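2018年12月9日

朝、布団から出るのに負けそうになったけど、Hollisの作業台を昼前から押さえてあったので、えいやっと起きた。寒い。コンビニで肉まんを買って、歩きながら食べて、着くころにはもう手袋がべたべたになっていた。

で、Clistettiの続きです。前回の日記を読み返したら「次は絶対にボールを蹴らせる」とか偉そうに書いてあって、自分で笑ってしまった。足ないのにね。腕が二本あるだけなのに「蹴る」って言い張ってるの、もう誰にも直されなくなってきた。正しくは「押す」か「はじく」なんだけど、サッカーのマットを買ってしまった以上、気分としてはキックなのです。

そのマット、1,000円。安い! 買うときは緑の画用紙に白ペンで線を引けば済むかなと思って、実際10月にやってみたんだけど、線は曲がるし、紙は端から反るし、グリッパーの先がちょっと触れただけで全部ずるっと持っていかれるしで、ひどいものだった。ちゃんとしたマットはやっぱりちゃんとしてる。センターサークルもペナルティエリアも印刷してあるから、「ボールをここに置いてスタート」の「ここ」が毎回だいたい同じになる。これが地味にありがたい。画用紙時代は付箋だったもんなあ。

着いてまずやったのは原点合わせ。毎回やる。面倒。でもさぼるとひどい目にあうのを知っているので、やる。両腕をいったん安全な姿勢まで手で動かして、Hastunixを立ち上げて、関節をひとつずつ「はい、今がゼロ」と教えていく。左はすんなり。右が、手首のところだけどうしても合わない。ゼロにしたはずなのに、読み直すと244とか出てくる。もう一回やる。244。電源を落として、肉まんの残りを食べて(まだあった)、もう一回。244!

ばらつくならまだ分かるんだけど、毎回ぴったり同じ数字というのが気持ち悪い。ノイズじゃないし、ガタでもない。ということはどこかで誰かが(つまり私が)足しているのだろうと思って設定ファイルを上から眺めていったら、ありました。前回の帰り際に「とりあえず」で入れたオフセットが。コメントに「あとで消す」って書いてある。消せよ、前回の私。

消したら一発で合った。ここまでで昼過ぎ。今日の作業時間の何割かを、過去の自分のいたずらに吸われたことになる。

設定ファイルにコメントを書く習慣がついたことだけは褒めたい。夏ごろは何も書かずに数字だけいじっていて、どれが元の値だか分からなくなって、まるごと入れ直しをしたことがあった。あれに比べたら「あとで消す」は立派な文化だと思う。

昼ごはんはカップ麺。Hollisの給湯コーナーのポット、相変わらず沸くのが遅い。待っているあいだにGredinentの通販サイトを見ていたら、欲しかったスペーサーがまた品切れになっていた。先週は在庫ありだったのに、送料をけちってまとめ買いにしようなんて考えたのがいけなかった。再入荷のお知らせメールに登録。こういうのに登録して、本当にメールが来たときにはもう別の方法で解決しているのが常なんだけど、まあ一応。

午後からいよいよマットの上で動かす。

最初にやりたいのは、左右の腕を両側から寄せてきて、マットの脇で一度止める「待機」の姿勢。これをきちんと決めておかないと、次の動作に入るときの動き出しが毎回ちがってしまって、練習にも何にもならない。先月までは適当に近くまで持ってきて、なんとなく始めていた。それでうまくいった回もあるにはあるけど、なぜうまくいったのかが全然分からない。分からない成功は、次の日に再現できなくて二倍つらい。

待機の姿勢は、左は閉じ気味、右は開く、と決めた。左で軽くつついて、右で受けるつもり。両方とも開いておくほうが見た目はかわいいんだけどね、カニみたいで。でも開いたまま押すとボールが指の隙間に入ってしまう。これは画用紙のころに嫌というほどやった。

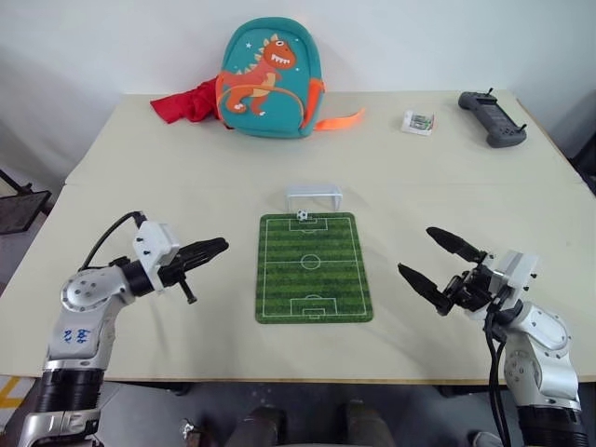 それで、待機から先をどうするか。まずはボールのうしろに回りこんで、ゴールのほうへ押す、という一番まっすぐなやつを考えていたんだけど、これが思ったより難しい。ボールが小さすぎる! グリッパーの先と比べても小さくて、少しでも横にずれると前じゃなく斜めに転がっていく。しかも一度転がりだすと、どこで止まるかはボール次第。マットの上だと多少はブレーキがかかるものの、端から落ちて台の上に出た瞬間、急に元気になって走っていく。今日だけで何回床に拾いに行ったことか。途中から数えるのをやめて、椅子にも座らなくなった。

高さもまた曲者で。指先を下げすぎるとマットをこすって、マットごと動く。上げすぎるとボールの頭をなでて、ボールはくるっと回ってその場に残る。ちょうどいい高さというのがものすごく狭くて、そこに入れようとすると今度は腕の重さで先端がじわっと下がるのが効いてくる。止めて置いておくと分からないのに、ゆっくり横に動かすと途中で下がる。最初はマットが波打っているのかと思って、手のひらで一生懸命なでつけていた。マットは無実でした。疑ってごめん。

対策として、動き始める前に先端を少し高めに持ち上げておいて、下がってくるぶんを見越す、というのをやってみた。ずるいといえばずるい。本当は重力のぶんをHastunixのほうで計算させるべきで、そういう項目もちゃんとあるのだけど、そこに入れる各リンクの重さをまだ量っていないのです。台所のはかりを持っていこう持っていこうと思って毎回忘れる。玄関に置いておいても忘れる。次はかばんに入れてから寝る。

そうそう、忘れもの対策といえば、リンクに直接ペンで書きこむのはやっぱりいい。前はマスキングテープに書いて貼っていたけど、腕が動いているうちに端がめくれて、気がつくと床に落ちていて、どこの何のメモだったのか分からなくなる。直書きは最初ちょっと勇気がいるけど、書いてしまえば気が楽。せっかくの銀色が、とか考えていたのは最初の三日くらいだった。

夕方前にケーブルの問題が出た。右の手首を大きくひねると、ケーブルがつっぱって、動きが途中でぐっと重くなる。モーターの音が変わるからすぐ分かる。ウーンって、機嫌の悪い冷蔵庫みたいな音。そのまま続けるとエラーで止まる。止まってくれるだけ賢い。昔の版だと止まらずに、コネクタのほうが負けて抜けていた。

ブラケットのあたりで余裕を持たせればいいんだけど、余らせすぎるとたるんだ部分が今度はマットの上を掃除しはじめる。ボールに触ったら台無し。ほどほどのところで結束バンドを締めて、動かして、切って、また締めて。手元の結束バンドがどんどん減っていく。切った端っこがあちこちに飛ぶので、終わってから床にはいつくばって拾った。ああいうの、靴下で踏むと本当に痛いですからね。

結局、手首に近いほうを固定するのをやめて、少し下がったところで留めることにしたら、だいぶましになった。ひねっても音が変わらない。ただ、腕を縮めたときにまだちょっとだけ引っかかる気がする。「気がする」のまま今日は置いておく。縮める動作は今のところ使わないし。と書いて、未来の自分がまた怒るのが目に見えるけど、日記に書いたからセーフということで。

それから、左右を一緒に動かす練習。コントローラーのスティックで片方ずつ動かすぶんには、もうけっこう慣れた。問題は両方同時で、左を見ていると右がお留守になり、右を見ると左がいつのまにか沈んでいる。ピアノを習っていた人はこういうの得意なんだろうか。私はリコーダーで挫折した側の人間なので、両手が別々のことをするというだけで肩に力が入る。

しかもスティックの倒し加減が細かい。ちょっと倒したつもりが、けっこう動く。中心付近の反応をもっと鈍くしたくて、Hastunixのカーブの設定をいじってみた。最初はやりすぎて、倒しても倒しても動かず、あるところから急にびゅん! と行って心臓に悪かった。ブラケットがテーブルにごつんといく寸前で手を離せたので、被害はなし。手を離したら止まる設定にしておいた過去の自分は褒める(244の件は許していない)。

カーブを少しずつ戻して、ちょうどいいと思えるところを見つけて、そこで名前をつけて保存。「ゆっくり」という名前にした。ちなみにその前のは「ふつう」、さらに前のは「ふつう2」で、もうどれがどれだか。今度ちゃんと整理します。

動きの速さについては、ひとつ発見があった。遅ければ遅いほど丁寧にできるとずっと思っていたのに、ボールを押すのに限っては、あまり遅いとかえってまっすぐ行かない。指先がボールに触れてから離れるまでが長いせいで、そのあいだの細かいふらつきが全部ボールに伝わってしまう。ある程度の速さでこつんと当てて、さっと止める。こっちのほうが素直に転がる。ビリヤードの上手な人に聞いたら当たり前だって言われそうだけど、自分の手(じゃなくて腕。いや、ロボットの腕)で分かったのはうれしかった。

そこで記録を残すことにして、同じ場所から15回、同じ押し方をやってみた。ノートに丸とバツだけつける。ゴールに入ったら丸、入らなかったらバツ、途中で変な動きをしたら三角。結果はまあ、あんまり書きたくないんですけど、入ったのは2回。三角がやたら多い。三角の基準が甘いのかもしれない。「入ったけど、指で押しこんだだけ」というのがあって、それを丸にするかどうかで一人でしばらく悩んだ。サッカーのルール的にはどうなの。ハンド? そもそも全部ハンドでは?

ということに気づいてしまって、手が止まった。全部ハンドだ。ずっと全部ハンドをやっていたんだ、私は。

それでも2回入ったときは、本当に声が出た。ひとつ目はたぶんまぐれで、ポストにこつんと当たってからころっと入った。ふたつ目はきれいだった。すーっと行って、すっと入った。動画を撮っていなかったのが悔しい。こういうときに限って撮っていない。そのあと、撮りながらやった回は全部外した。緊張するのは私なのか、Clistettiなのか。

ゴールがやたら軽いのも気になっている。ボールが当たったくらいなら平気そうだけど、グリッパーの先がかすると、すぐ向きが変わる。テープで留めようか迷って、やめた。台にのりが残るのが嫌で。粘土みたいな、貼ってはがせるやつが家の引き出しにあったはずなので、それを使おうと思う。カレンダーを留めるのに買って、カレンダーのほうは結局買わなかったやつ。

あと、今日いちばん時間がかかったわりに地味だったのが、指先の滑り止め。右のグリッパーで受けるとき、ボールが指に当たって跳ね返ってしまう。開いた指のあいだにうまく入っても、閉じるより先に出ていく。速いのよ、ボールが。ゴムの薄いシートを切って貼ってみたら、跳ね返りは減ったような、減らないような。厚みのぶん指の閉じる位置が変わって、そこからまた調整。切って貼って、はがして、位置を変えて、もう一回貼って。最後は全部はがして元に戻した。成果ゼロ。爪のあいだに接着剤だけが残った。

でもはがしながら思ったのは、受けるほうの腕は指を開いて待つんじゃなくて、最初から閉じて壁になっていればいいんじゃないかということ。受け止めてつかむところまで一度にやろうとするから難しい。まず壁に当てて止める。止まってからゆっくり開いて、つまむ。ああ、それでいいじゃん。どうして昼に思いつかないんだろう。さっき決めたばかりの待機姿勢が、もう変わりそう。

試したかったけど、片づけの時間になってしまった。Hollisは次に使う人のために台をきれいにして返す決まりで、私はいつもここでばたばたする。腕をたたんで、電源を切って、マットをくるくる巻いて……巻いていいのかなこれ。巻き癖がつくとまた反るのでは。迷った末、平らなまま板にはさんで棚の上に置かせてもらった。ボールはポケットに入れて、帰りの電車で何回も確認した。なくしたら替えがない。予備を買えばいいんだけど、この大きさのボールって、単体ではどこで売っているんだろう。

帰り道は風がすごくて、耳がちぎれそうだった。駅前の店でコロッケをふたつ買って、ひとつは歩きながら食べてしまった。朝と同じことをしている。

お風呂の中でもずっとボールの転がり方を考えていて、のぼせかけた。湯船でシャンプーのふたを指ではじいて、まっすぐ進む角度を探したりして。水の上だと全然参考にならない。

次にやること、忘れないうちに。

はかりを持っていく。リンクの重さを量る。
受ける側を閉じて待たせる。
右手首のケーブル、縮めたときの引っかかりを見る。
「ふつう」と「ふつう2」のどっちを残すか決める。
結束バンドを買う。貼ってはがせる粘土も持っていく。
動画は最初から最後まで回しっぱなしにする!

それと、設定ファイルの中を「あとで消す」で検索してみたら、ほかにもまだ出てきた。見なかったことにして今日は寝ます。はかりはもうかばんに入れた。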